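Spend the money on the boring bit

Every budget season I have the same argument with myself, and this year I'm having it in public. If you've got a small pot of money for a laundry-folding project, do you buy the arm first or the hand-held grippers first?

I bought the arm first. Of course I did! It came from Skatach, it looked fantastic on the bench, and it ate so much of the budget that we had 300 dollars left for everything else. Then it sat there, because we had nothing to teach it with. A gorgeous, expensive coat rack.

So my plan for the coming year is the other way round. Hand-held grippers, a decent pile of spares, and people's paid hours in real bedrooms with real washing. I've pencilled in 1727 dollars for the grippers and 700 for pads and linkages (the bits that wear out, and the bits everyone forgets to put in the quote). The arm can wait until September. 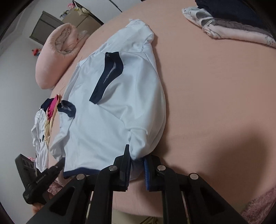
A white T-shirt with navy trim, one edge between the fingers, and a heap still to go.

Look at how the cloth bunches where it's gripped – that's the stuff I want to pay for. A shirt on a fitted sheet is a much harder customer than a square of test fabric on a lab table, and you won't find that out from a brochure.

My mates at Tutum reckon I'm being stingy, and that you should buy the whole kit at once while the supplier's in a mood to bargain. Fair enough if you've got their colour of money. I'd still rather have 1000 honest folds on file than a shiny arm and a payment plan.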